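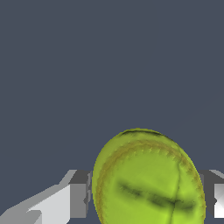
How do I work out my monthly betting limit before I open an account?

Start with what's left once the bills are paid, and set aside only a small slice of it — money you'd have spent on a night out anyway.

I do mine in March, when the new season's cards come round, and it takes me one pot of tea and the back of an envelope (a spreadsheet is fine too, if you're that way inclined!). Write down your spare money for the month, then pick your figure. Mine is £75, and I split it into 3 lots of £25 so it can't all vanish on one daft Saturday accumulator.

Now sign in to Paltex, open Account, then Limits, and type your figure in the box marked Deposit. Choose Monthly, press Save and wait for the email. Lowering it later is instant, but raising it takes 6 days, and I'm rather glad of that.

If you also bet with Dindus, remember the two sites don't talk to each other, so you'll need to share the one figure between them — I put £50 on the first and £25 on the second.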